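Ticket 3697 - Power strip, bench supply drops out
Opened: 08/03/2026
Reported by: Wing-yan Chou
Assigned to: Severin Wyss
Status: Monitoring

Reported fault: everything on the Lalik bench strip lost power twice in one morning. The breaker did not trip. Wall outlet 137 stayed live both times, tested with a desk lamp.

Strip taken off the bench and placed on the white table for inspection. Each socket has its own rocker switch, and there is a round power button near one end, next to the indicator. 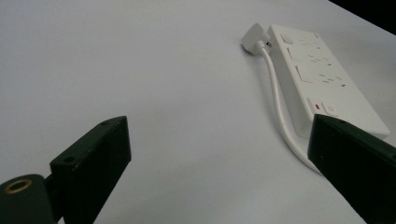
Fig. 1 - Strip on table. Indicator and power button near the lower end, individual switches beside the sockets.

Checks done:
Switches operated one at a time with a lamp as load. No dropout.
Master button pressed and released 60 times. It failed to latch on two presses.
Cable flexed at both ends under load. No change.
Load on the bench at the time of the fault was 264 W, well under the rating.

Finding: worn latch in the master button is the likely cause. A knock to the bench could release it - Wing-yan confirms a drawer was being closed hard on both occasions.

Action: strip withdrawn and tagged. Replacement requested from Kulell stores. Do not put the old one back on the bench, even for chargers.

Update, S. Wyss: replacement fitted, no dropouts so far. Ticket stays open until May.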